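Shared Laundry at Dorkbridge House: Where Small Items Get Left Behind
Household Systems project, final report
Gearóid Gallagher, Elżbieta Stępień, Haziq Pasaribu
27 July 2021
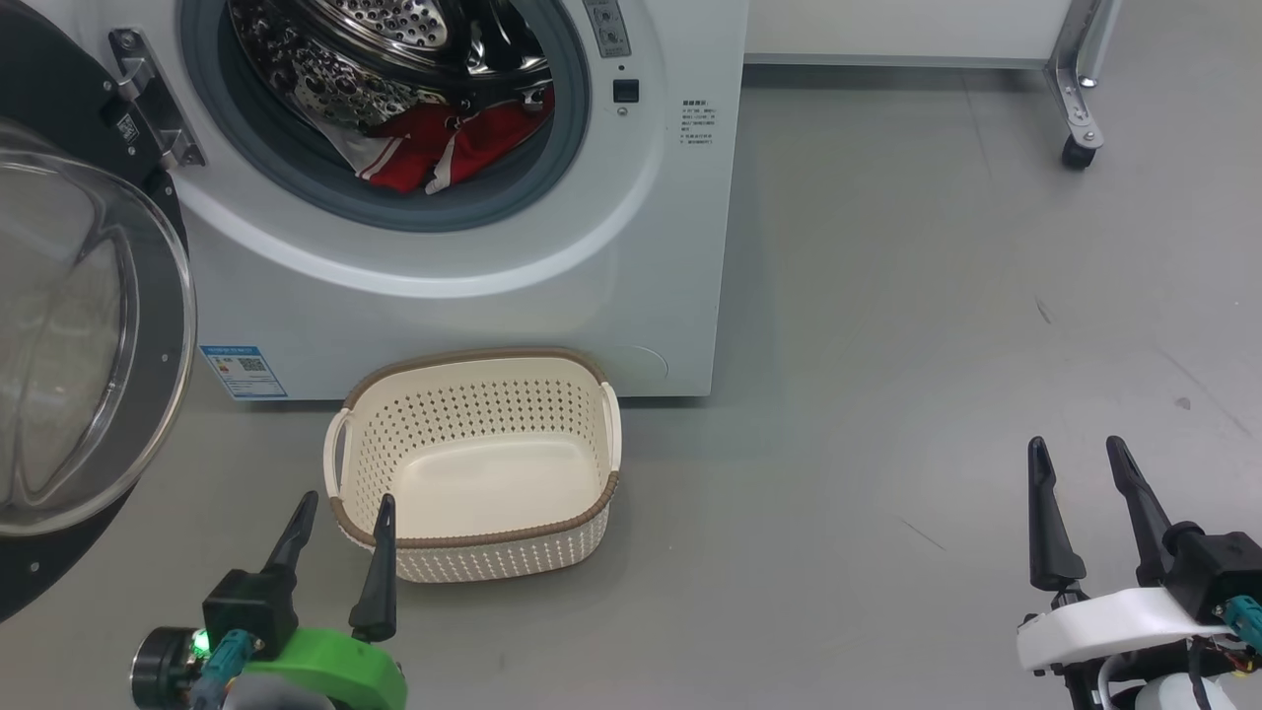
Our project looked at how residents unload a front-loading washing machine in a shared laundry room, and at which point in the job clothes get left behind. The idea came from the lost property shelf on the second floor of Dorkbridge House, which is mostly single socks and T-shirts. We wanted to know if a simple change in the way people unload would make the shelf smaller.

Background

Dorkbridge House is a student residence with one laundry room per floor. The machines are front loaders. The drum sits low, so a person of average height has to bend or squat to see inside it. In a short survey at the start of the project we asked 50 residents how they take their laundry out. Most said they stand, reach in, and pull the clothes out in armfuls. Very few said they look into the drum afterward. Several told us they had found another person's sock or underwear in the machine before loading their own wash.

A front loader has two places where a garment can stay behind. The first is the drum itself, mainly the front part just behind the opening. The second is the rubber gasket around the opening, which has a fold in it. Thin items slide into the fold and are hard to see from a standing position.

Method

We compared three ways of unloading. In the first, residents did what they normally do. In the second, we asked them to put the basket on the floor directly in front of the open door before taking anything out. In the third, the basket was in the same position and they were also asked to run a hand once around the gasket at the end.

Each trial used the same load: a striped jersey, two bath towels, a pillowcase, four T-shirts and nine socks. We used a plastic basket with holes in the sides and a handle at each end. A basket with a handle only on the long side was tried first and dropped, as people kept turning it and it got in the way of the door.

Elżbieta ran the trials and Haziq kept the log. A trial ended when the participant said they were finished. We then checked the drum and the gasket and wrote down what was still there. Participants knew the project was about laundry but were not told we were looking for leftover items until afterward.

Results

With no instructions, socks were the item most often left behind. They were found in the gasket fold more often than in the drum. The jersey was left once. It had ended up at the front of the drum, below the line of sight of a tall participant who was standing close to the machine.

Placing the basket in front of the door made one clear difference. Clothes that fell went into the basket and stayed off the floor. It had less effect on items left in the machine, although some participants squatted down to use the basket and then noticed a sock they would have missed.

The hand check around the gasket worked best. Only one sock was missed in all of those trials, and it was stuck inside the pillowcase, so we are not sure it should count. The check took over 4 seconds for nearly everyone, and no participant complained about it.

Problems

Two trials had to be thrown out because the load had been packed with one sock short. We also did not test a full-size load, and a bigger load may behave differently. Our participants all lived in the same building and were used to the same type of machine.

We had planned to compare baskets of different heights. The taller one, borrowed from Zbigniew Ziółkowski, stopped the door from opening all the way when it stood too close, and we ran out of time to work out a fair distance for it.

Recommendations

We suggest a short notice at eye level in each laundry room with two lines: put your basket in front of the door, and feel around the rubber before you leave. The house office has agreed to put these up in September. A follow-up group could then compare the lost property shelf before and after.

Thanks to Eugeniusz Makowska for lending us the towels and for reading the first draft.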